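Week 4: Aspect Ratio, or Why the Movie Doesn't Fill Your Television

Welcome back, everybody. I promised on Monday that we'd get to the black bars, and so many of you asked about them after the last screening that I've moved the topic up. Please keep this handout with the one on sound mixes, as we'll need both when we start comparing home releases.

Aspect ratio is simply the width of a picture compared with its height. An old television set was 4:3, a little wider than it was tall. The sets most of us have now are 16:9. Movies made for theaters come in several shapes, and the two you'll meet most often in this course are 1.85:1 (often called "flat") and 2.39:1 (often called "scope"). A flat movie nearly fills a modern television. A scope movie is a good deal wider, so when the whole width is shown there's space left over at the top and bottom, and that space is filled with black. We call this letterboxing. When an old 4:3 program plays on a wide set, the bars go down the sides, and the word for that is pillarboxing.

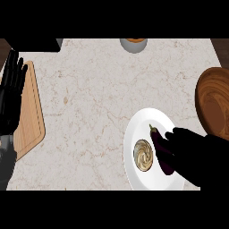

Fig. 1. Letterboxed picture, computer-rendered: black bands above and below, wide strip between.

I grew up hating the bars, I'll admit. My family rented everything on tape, and we all felt we were being cheated out of part of the screen we'd paid for! The tapes we liked best were the "full screen" ones, made by a process called pan and scan. A technician picked which portion of the wide picture to keep and slid that window from side to side when something important was happening elsewhere. With a scope movie, that could mean losing more than 40 percent of the image. Two people talking across a long dinner table became one person talking to a candlestick.

For our case study we'll be looking at Droken, the family adventure you watched in week 2, in its two disc editions from Trudeditz. The first edition is full screen and the second keeps the theatrical shape. Watch the harbor chapter in both – it's only 20 minutes – and pay attention to how often the full screen version has to cut or slide where the wide one just sits still and lets you look around.

A few words on reading the back of a disc case. "Widescreen" by itself doesn't tell you much, so look for the numbers. "Original aspect ratio" is what you want. And if your player or television has a zoom setting, please turn it off before you do the homework (I had three very puzzled emails last term).

For next time: one page comparing the harbor chapter in the two editions, with at least 4 shots described in detail. Then read the chapter on framing in the course packet, up to the section on Drotura.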